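Notes and files from the open day at Clakeo, 13/02/2018, put together by Valeriano Nieto with a lot of help from Nima Nazari.

First of all, thank you to everyone who came out to Plillbridge to watch a robot deal with T-shirts for an afternoon! The task we showed is called Girico, and it's simple to say and pretty slow to do: get a shirt onto a plastic hanger, carry it to the locker, and hang it on a hook. Several of you asked to look through the recordings at home, so we've tidied them up (well, mostly) and put them in this folder.

The wrist camera is the one people crowded around, and I can see why, as you get the collar and the hanger right up close.

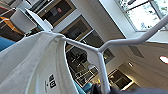
**Why does the robot put the hanger in through the neck?**

Going in from the hem means lifting the whole shirt, and our arms don't have the reach for it. Through the neck, one shoulder and then the other, is slower, but Ehsan Jafarzadeh tried both for most of May and never wanted to go back.

## What's in the folder

- `wrist/` – short clips from the wrist camera, 300 in all
- `head/` – the wider view, same names as the wrist clips
- `stills/` – 1,733 single pictures pulled from both
- `notes.txt` – Rostam's scribbles, typed up by me, so blame me for the spelling

Clips 6 and 16 have no sound, sorry. I've left them in so the numbering stays the same as on the sheet we handed out.

For the locker end of the job, start with the head view. A dark shirt and a white one on their own hooks make it easy to see how a shirt can hang a bit crooked and still be on the hanger, and we count that as done. 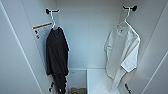
## Using the files

Please use them for classes, clubs or plain curiosity, and mention Clakeo if you show them to a group. Pejman Shirazi is looking after questions while I'm over at McKinnon.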